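Elix colour laser says toner is low after 469 pages, normal?

Posted in April by grelldale_printing_mum

I do the newsletter and the odd flyer for our kids' swim club in Grelldale and it all goes through my Elix colour laser at home. 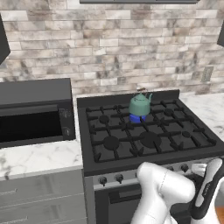
Printers & Scanners > Laser > Toner and Drums

The printer came with starter cartridges and when they ran out I bought a set of Dustance compatibles, $43 each. The cyan is now showing as low and the page counter says I've done 469 pages on it. The box says 1,500. The other three colours are showing about half. Total count on the machine is 3,129 if that matters.

Two things I'd like to know. Is the low warning real, or can I keep printing until it looks bad? And has anyone had the Dustance ones run out early? I've kept the receipt. The prints look okay, maybe a bit pale down the left side of the page. I print from a laptop over wifi and all the settings are default as far as I know.

3 replies

tonerdust_tas

The warning on compatibles is often just the chip counting. It doesn't weigh the toner or anything like that, it adds up how much it thinks you've used and puts the message up when it gets to a set number. If the chip was programmed for a starter cartridge it will trip very early. The Elix starters were only good for up to 380 pages, so 469 is in that neighbourhood.

Go into Menu, Setup, Supplies and look for "Continue when low". Turn that on. You might have to press OK at the start of each job after that but it will keep printing.
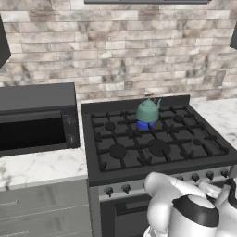 The pale left side is a separate problem. Toner settles to one end if the cartridge has been stored standing up. Take the cyan out, hold it level and rock it side to side five or six times, then put it back and print a cleaning page. Don't leave the drum out in the light while you're doing it. If the left side is still pale after that, swap in another cyan if you can borrow one, and if that's pale too then it's the drum or the transfer belt.

Also check whether your newsletter has a full colour header. The 1,500 on the box is at five per cent coverage, so a page that's mostly text with a small logo. A blue banner across the top of every page would chew through it.

benchmark_bob

buy genuine. had nothing but trouble with compatibles, leaked all through the inside of mine and I had to chuck it

paperjam_ninety

I wouldn't chuck anything yet. I have the same printer and have put four sets through it, two genuine and two from Kratochvíl, and one of the Kratochvíl cyans gave the low message before 500 as well. It went on to print for months.

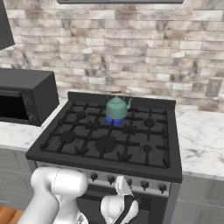

Before you ask for a refund, print a colour test so you have something to show the seller. The built-in one has four bars and it's too light to tell you much. Use a picture that has one strong blue in it with plenty of black beside it, same as the royal blue cap at the back of the cooktop there with the black grates around it. If the cyan is running out, a blue like that goes purplish or patchy well before the greys look any different. Print it twice, once with the blue on the left of the page and once on the right, and write the page count on the back of each.

If both come out the same the cartridge is fine and you can ignore the warning. If the left one is weak, do the rocking thing mentioned earlier and try again. Turn off Toner Save first, it's under Quality in the driver and on mine it was ticked by default.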